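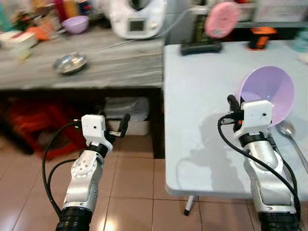

翻斗雨量计的一次重新标定

院子里这台翻斗雨量计用了三年多，去年秋天开始读数偏低。起初的差值在人工雨量筒的读数误差以内，没有处理。入冬前连续几场小雨，翻斗的累计值都比雨量筒少，而且符号一致，从不多报。随机误差不会这样，于是把它拆下来重新标定了一遍。过程记在下面，主要给自己下次查。

先写仪器。承水口直径 159.6 毫米，对应面积 200 平方厘米；标称分辨率 0.2 毫米，即每翻一次对应 4 毫升水。信号输出是干簧管，磁铁装在翻斗中轴上方，每翻一次闭合一次。下面接一个 Dollport 计数盒，纽扣电池供电，只存时间戳，不做任何换算。换算放在电脑上做，用的是 Chou，一个命令行小工具，输入时间戳，输出分钟、小时、日三种累计。这种分工有个好处：原始记录里只有“某时某刻翻了一次”，系数错了可以整段重算，历史数据不会作废。

标定前的检查

第一项是水平。仪器底板上有圆水准泡，气泡偏出内圈，偏向南侧。安装立柱是直接埋在土里的，没有做混凝土基座，三年下来有些倾斜。翻斗对沿摆动方向的倾斜很敏感：一侧的斗翻得早，另一侧翻得晚，二者在平均值上部分抵消，但不会完全抵消。垂直于摆动方向的倾斜影响小一些，主要是让水滴偏离斗的中线。

第二项是漏斗。滤网上有松针和一层细泥，漏斗出口内壁有一圈水垢。堵塞的典型表现不是总量减少，而是时间拖后：雨停以后仍然有零散的翻转，间隔均匀，像是一场很稳定的毛毛雨。回头翻记录，夏天确实有几段这样的尾巴，当时把它们当成了降水。总量大致还在，但这几段的分钟雨强全部不能用。

第三项是轴承。用手拨翻斗，两侧都能自由落到底，没有卡滞。轴尖有少量灰尘，用无绒布蘸异丙醇擦掉。不上油。油会粘灰，过几个月摩擦更大。

第四项是计数。慢慢拨翻斗，数计数盒上的增量，看有没有漏记或者双记。干簧管的弹跳可能让一次翻转记成两次，Chou 里设了 150 毫秒的去抖窗口，短于这个间隔的第二个脉冲丢弃。按 0.2 毫米分辨率计算，两次翻转间隔 150 毫秒相当于每小时 4800 毫米的雨强，不可能出现，所以窗口再放宽一倍也没有副作用。检查结果是一次不漏，也没有多记。

四项检查下来，能够造成总量持续偏低的只剩翻斗容量本身。斗内壁附着了一层矿物质，颜色发白，用指甲能刮下来一点。按直觉，水垢占了体积，斗应该更早装满，读数应该偏高。这个推理不对。翻斗不是靠装满来翻的，靠的是重心越过转轴。水垢积在靠近转轴的内侧时，它的重量对翻转几乎没有贡献，却把斗底的形状改了。再加上空斗一侧外缘也有附着物，那部分力臂长，会把翻转点推后，需要更多的水才能翻。

流量标定

做法是让已知质量的水以固定流速通过仪器，数翻转次数。为了避免量筒读数误差，水用称重法确定。装水的瓶子倒扣在漏斗上方，瓶口接一个小孔径喷嘴，瓶内插一根通气管，这样液面下降时喷嘴处的压力不变，流速就不随时间衰减。没有通气管的话，开始时流得快，后来流得慢，得到的是一个混合雨强下的系数，说不清对应哪一点。

加入的水是 516 克，水温 20 度，密度取 0.9982，体积是 516.9 毫升。按每次 4 毫升计算，理论翻转次数为 129.2。全部流完用时 70 分钟，折合雨强 22 毫米每小时。选这个雨强是考虑到本地大部分有效降水的峰值都在它附近或者以下，再高的雨强一年也只有几场。

实测翻转 118 次，比理论值少 11 次。平均每次 4.38 毫升，比标称多了将近一成。与雨量筒的对比差值方向一致，量级也对得上。问题确认在翻斗。

开始之前先滴了一些水把漏斗和斗壁润湿，这部分不计入。干燥的漏斗内壁会挂住水，第一次标定如果从全干状态开始，会少一到两次翻转。同样的道理，每场雨的开头都有一点损失，这是仪器的固有特性，标定解决不了。

单斗容量

流量法只给出两个斗的平均值，要调螺钉还得知道左右各是多少。用滴定管逐滴加水，记下翻转瞬间的用量，每一侧重复十次取平均。接近翻转点时放慢，每滴之间停两三秒。滴得太快，斗已经开始动了，后面几滴还会落进去，结果偏大。

左斗平均 4.49 毫升，右斗平均 4.20 毫升，两者平均 4.345 毫升。比流量法得到的 4.38 略小，差值来自动态损失：翻斗从开始动作到完全换边需要时间，这段时间里继续流下来的水进入了已经在倾倒的那个斗，没有产生新的计数。以 0.3 秒、22 毫米每小时计算，流量是每秒 0.122 毫升，每次损失 0.037 毫升。加到 4.345 上，正好是 4.38。两种方法能互相印证，说明滴定没有大的系统误差。

调螺钉

翻斗下面有两个限位螺钉，左右各一。容易弄错的是对应关系：左斗接水时，它处在高位，此时右斗压在右侧螺钉上。把右侧螺钉旋高，整个翻斗的倾角变小，左斗用较少的水就能越过平衡点。所以调左斗容量要动右螺钉，调右斗容量要动左螺钉。说明书上的示意图没有标这一点，第一次标定时我就调反了，两个斗越调差得越多。

螺钉是 M3，螺距 0.5 毫米。先旋四分之一圈，重新滴定，得到这台仪器的灵敏度是每四分之一圈 0.26 毫升左右。左斗需要减少约 0.5 毫升，右螺钉旋高半圈；右斗需要减少约 0.25 毫升，左螺钉旋高四分之一圈。锁紧螺母会带着螺钉一起转，拧紧之前要用内六角扳手顶住螺钉头，拧紧之后必须再测一次。我这次锁紧后右侧跑了一点，重来了一遍。

调完以后，左斗 3.98 毫升，右斗 3.96 毫升，平均 3.97 毫升。没有特意调到 4.00，留出的部分用来抵消动态损失，使得中等雨强下的有效容量接近标称值。再做一次流量标定，同样的水量，同样的喷嘴，翻转 129 次。到此为止，不再追求更好的结果。
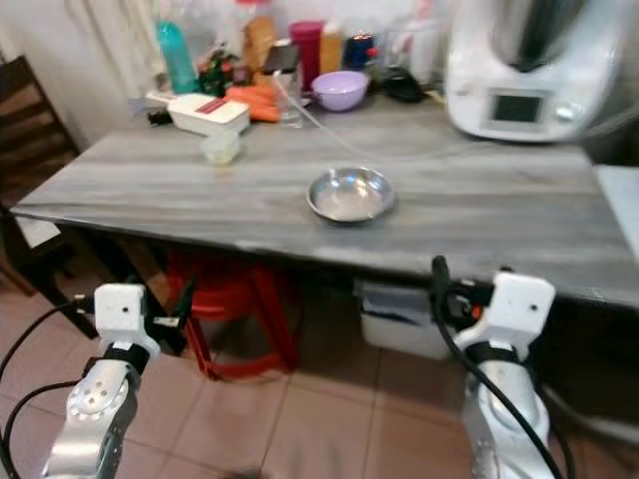 Traltovgate 业余雨量观测组 · 成员手记

雨强修正

动态损失随雨强增大，单一系数只在一个点上准确。以每次翻转耗时 0.3 秒估算，雨强 100 毫米每小时的时候流量为每秒 0.556 毫升，每次损失 0.167 毫升，相对误差 4% 出头。小雨时这一项接近零，按目前的调整结果，读数会略微偏高，不到 1%。

Chou 支持按雨强分段给系数，写法是一张两列的表，第一列雨强，第二列修正倍数，中间线性插值。我只填了三行：零雨强、标定雨强和 100 毫米每小时。最后一行是算出来的，没有实测，原因是手上的喷嘴没有这么大的孔径。要做的话还得换更大的瓶子，否则水几分钟就流完，计数太少，一次翻转的量化误差就占了结果的大半。

分段修正有一个细节。瞬时雨强由相邻两次翻转的间隔反推，间隔越长，雨强越不确定。如果两次翻转隔了 40 分钟，可以是一直在下毛毛雨，也可以是中间停了半小时。对总量没有影响，对雨强有影响，所以间隔超过 20 分钟的都按零雨强那一行处理，不做插值。

旧数据的处理

标定只能说明拆下来那一刻的状态。偏差是什么时候开始的，变化是渐进的还是突然的，需要从旧记录里找。

办法是逐场比较翻斗与人工雨量筒的比值。雨量筒每天早上 8 点读一次，刻度到 0.1 毫米。小于 2 毫米的日子不用，翻斗的量化误差在这种日子里占比太大。下雪和雨夹雪的日子也不用。剩下的按时间排开，前两年比值在 1 上下波动，没有趋势；第三年春天起缓慢下降；到入冬前稳定在比标定结果略高的位置。没有明显的台阶，符合水垢逐渐累积的解释。

据此把旧数据分成三段。前两年不动。最后几个月统一乘以 1.095，这是 129.2 除以 118 的结果。中间一段按时间线性过渡，从 1 到 1.095。线性过渡没有物理依据，只是参数最少。用分段多项式去拟合那些散点也可以，曲线会更好看，但散点本身的误差不支持那么多参数。

原始时间戳文件保持原样，修正写在单独的系数文件里，每一行注明起止月份、倍数和依据。以后如果发现依据有误，改系数文件重算即可。日累计的旧版本也留着，文件名加后缀，免得以后看到两套数字不知道哪个在先。

夏天那几段堵塞造成的尾巴另行处理。总量保留，分钟雨强标为无效。判断标准是翻转间隔单调变长、相邻间隔之比变化很小，同时地面已经没有降水。最后一条只能靠当时的手写记录，有的日子写了，有的没写。没写的就不标。

雨量筒也不是真值

对比时把雨量筒当参考，前提是它本身可靠。雨量筒没有活动部件，稳定性好，但误差一样不少。湿润损失每次读数后都有，倒空以后筒壁总会挂一点水。蒸发损失在夏天明显，上午下的雨要等到第二天早上才读，可能已经少了 0.1 到 0.2 毫米。读数视差可以控制，眼睛与弯月面底部齐平就行，蹲不下去的时候把量筒取出来拿到眼前读。

风的影响两台仪器都有，而且都偏低。承水口离地越高，风场变形越厉害，小雨滴越容易被带过去。翻斗装在立柱上，承水口比雨量筒高出一截，理论上风损更大。我把有风的日子单独挑出来看过，比值确实略低一点，但样本少，散得又开，不敢给系数。邻近的 Gremulden 测点把承水口降到了接近地面的高度，四周加了防溅格栅，据他们的记录差别在冬季比较清楚。我这边地势低，暴雨时院子会积水，降下去有泡水的风险，暂时不改。

重新安装

立柱挖出来重埋，底部垫碎石，四周夯实，仍然没有浇混凝土。浇了以后位置就定死了，南侧那棵树再长几年，仰角就会超出要求，到时候还得挪。底板下的三个调平螺钉换成了不锈钢的，原来的已经锈住，调平时只能往底下垫片。

调平先用圆水准泡粗调，再用长条水平尺架在承水口边缘，转 90 度量两次。底板水平不代表承水口水平，外筒卡扣有间隙，装上以后可能歪。这次装上去歪了不到半度，把外筒转到另一个卡位就好了。

信号线换了新的防水接头，走线从立柱内侧下来，底部留一个滴水弯。旧线外皮在紧贴扎带的地方开裂，里面的铜还没有变色。滤网换成孔径稍大的一种，细泥能通过，松针仍然拦得住。代价是更多细颗粒进到斗里，清洗周期要缩短。

装完后往漏斗里慢慢倒了一杯水，确认计数盒有记录，然后把这几次翻转的时间写下来，在 Chou 的排除列表里登记。以前忘过一次，那个月凭空多了几毫米，过了很久才想起来。

维护间隔

原来的安排是每年清洗一次，流量标定想起来才做。现在改为：滤网每月看一次，落叶季节加密；翻斗内壁每季度用稀柠檬酸擦洗，清水冲净；水平每季度看一次，大风之后补看；流量标定每年 4 月做，雨季之前完成。每次擦洗之后做一组快速滴定，左右各三次，不求精确，只看有没有明显变化。

判据定为单斗容量偏离上次结果超过 0.1 毫升就做完整标定。0.1 毫升对应 2.5%，比滴定的重复性大不少，不会被偶然误差触发。

另外在 Chou 里加了一个月度检查：翻斗月累计除以雨量筒月累计，连续两个月低于 0.97 或者高于 1.03 就打印一行提示。如果早有这个检查，第三年夏天就该看到了。

遗留

高雨强段的系数还没有实测，等找到合适的喷嘴再补。温度影响没有做，冬天水温低，黏度变大，漏斗出口的滴落方式会变，对翻斗容量的影响应该不大，但没有数据。计数盒的时钟每月慢十几秒，目前靠手工对时，分钟累计在月底会有少量翻转落错格，对小时累计影响可以忽略。

喷嘴的孔径、通气管插入深度和瓶子的型号记在标定表背面，下次照用，换了任何一件都要重新测流速。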